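# Washed-out patch in the middle of a pale tabletop under LED light

**Honeylyn Layug**

I have a light wood table in a room with one window and one ceiling fixture. The fixture is a 4000 K flat panel, mounted directly over the table. I photograph paper documents and small parts on it for records, nothing artistic. The edges of each shot look fine, but the center of the table goes pale and the grain nearly disappears. If I lower the exposure, the center comes back and the corners go gray.

The finish is matte, so I assumed glare was not the problem. I was told to sand and refinish with something flatter. Before I spend a weekend on that, is the finish the cause, or is it the light? The panel is a Stodby, no dimmer, and the driver is sealed. I would rather not replace it if something simpler will do.

---

**Mwangi Ondieki**

Turn the brightness down on your phone. I had the same thing with a white desk. Also try cleaning the lens, mine had hand lotion on it.

---

**Yulan Mao**

Do not sand it yet. A matte finish spreads the reflection over a wider area but does not remove it. On a gloss finish you would see the outline of the panel. On matte you get a soft bright zone with no clear border, and it is easy to mistake that for a fault in the wood or the finish.

There are two separate effects and they need different fixes.

1. **Falloff.** The table is brightest directly under the panel and dimmer toward the edges. A single overhead source mounted low makes this worse. Check it with a light meter, or with a phone app if you only need relative numbers. Take one reading at the center and one at each corner, with the sensor flat on the wood.
2. **Sheen.** This is light reflected toward the camera, and it changes with camera position. Keep the lights as they are and move your head from side to side. If the bright patch moves with you, it is sheen. If it stays put, it is falloff.

In my own shop the center read 1000 lux and the worst corner read 70 percent of that. A camera can handle that difference without trouble. The remainder was sheen, and a flatter topcoat made very little difference when I tested one on an offcut.

What worked was moving the light off the camera axis. I took down the center fixture and put 2 lamps at the long sides, aimed in at a low angle. If you cannot rewire, hang a sheet of diffusion film under the panel and shoot from the end of the table - the film softens the patch and the angle moves it away from your subject.

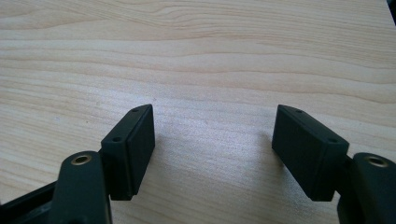
Camera metering is the other half of this, and it is where most people lose the grain. Center-weighted metering in a room like yours will often favor one part of the surface at the expense of the rest. A dark object on a light surface can also push the exposure up, so the wood around it gets brighter still. The tabletop in my shot has that pattern: the middle, between the two black pads, is washed out, while the wood near the bottom goes slightly grayer. For a surface like that, lock exposure on a gray card at the center, then fill the edges with a second light. Do not try to correct it afterward with contrast. Clipped grain has no detail left to recover.

---

**Qiuyue Fu**

Agree with Yulan on the side lights. One addition: a polarizing filter on the lens will cut some of the sheen from a clear coat, but very little if you shoot straight down. It works best at a shallow angle to the surface. It does nothing for falloff.

Check the window too. Pull the shade and take the same shot at night. If the patch changes shape, part of it is daylight and no change to the panel will fix that part.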